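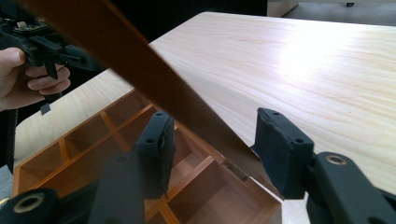
Mar 13, 2021. Hand-held gripper comparison, Turkell pads against Warnard pads. Carrying on from the January notes, where the conclusion was that flat blocks were too easy on both sets. The new test object is the compartment box. It is a better object for finger pads because one task asks for two different kinds of contact: a pinch on a thin edge and a push along a face. With the lid up, it stands between the two fingers as a long brown bar running away from the tool, and the small hinge at the back edge is where all the side load ends up. Any error in wrist angle goes straight into that hinge. I want the pad that forgives the most error there.

Setup

Both hands carry a gripper. Same box, same table, same operator for all runs. Box goes down with the latch side toward the operator. Table height left alone. Lid moves are scored as opened, slipped or forced. "Forced" means the lid got to position but the operator had to twist the tool to keep hold of it.

Pad sets:
Turkell: stiffer backing, covering glued on all sides.
Warnard: softer backing, covering wrapped over the top edge and glued on the back only.

Linkages and springs are the same for both sets. Pads were swapped with the two small screws and the jaw gap was reset with the Joly gauge each time. Reset is slow. Budget for it next time.

Results, lid opening

27 runs per pad set. Turkell slipped on 3. Warnard slipped on none, but more of its runs were marked forced, mostly late in the session. I don't read the slip figure as a clean win. The softer pad lets the lid edge sink in, and after that the tool can't rotate around the edge as the lid swings. The operator ends up carrying that rotation in the wrist. On the stiff pad the edge rolls, which is what we want through the first part of the arc, and then it rolls too far near vertical.

Closing was uneventful with both. A push with the outside of one finger is enough.

Dividers

Tried pinching the thin partitions inside the box, no lifting, only a close and release. Finger thickness is the limit here and the pads make little difference. In the small square cells the outer finger runs out of room before the jaw is open enough to straddle a divider. The large compartment is fine. If we want work inside the small cells, we need a narrower finger, and no change of covering will fix that.

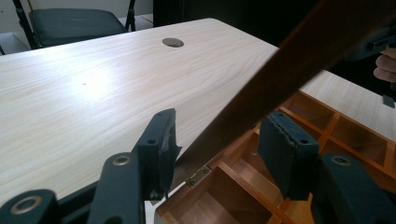

Jilley read the numbers before I had finished the table and objected to comparing slips at all, on the grounds that the two pad sets had not done the same number of closes before the session. Turkell was at 2,125 on the log and Warnard at 2,000. Jilley would rather see both sets run from new, or both run until the covering lifts, and would drop the slip column until then.

Fair on the method. I don't think the difference in closes explains the slips, as all of them came near vertical and none at first contact, where I would expect a tired covering to show up first. Leaving the column in with a note against it. Fresh coverings for both sets before the next round.

Wear

Edges first, faces later, on both sets. Once an edge frays, the fibers get under the lid rim and the first contact goes vague. Trimming helps for a short time. The wrapped edge should hold out longer in theory, but I can't show that from this session. Needs a proper run from new, same as above.

Two hands

Holding the box with one gripper and opening with the other worked better than opening one-handed. The box creeps on the smooth tabletop when the lid is started from closed, and a light squeeze from the second tool stops it. The squeeze has to be low on the side wall. Too high and the finger gets in the way of the lid.

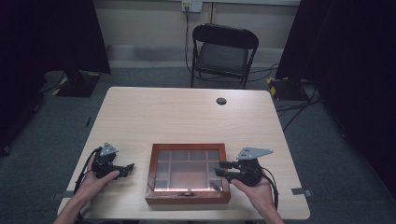
Start position matters more for this than I had written down. If both tools begin level with the sides of the box and clear of it, the first contact is square and the holding hand doesn't push the box across. Starting with one tool already touching gave a lopsided approach every time, and the box turned slightly before the lid moved. I will make the clear start the rule for both pad sets and rerun the affected trials.

The latch is still the open item. Neither pad set gets a dependable hold on it. It is small and the finger tips are blunt. Options are a chamfer on the tip or a thin lip bonded to one finger only. I prefer the lip, as it can come off again without remaking the finger.

To do:
New coverings, both sets, log zeroed.
Rerun two-handed trials with clear start.
Cut one lip, fit to the right tool, try on latch only.
Check pivot play on both tools before blaming pads for anything else.
Ask Joly for a second gauge.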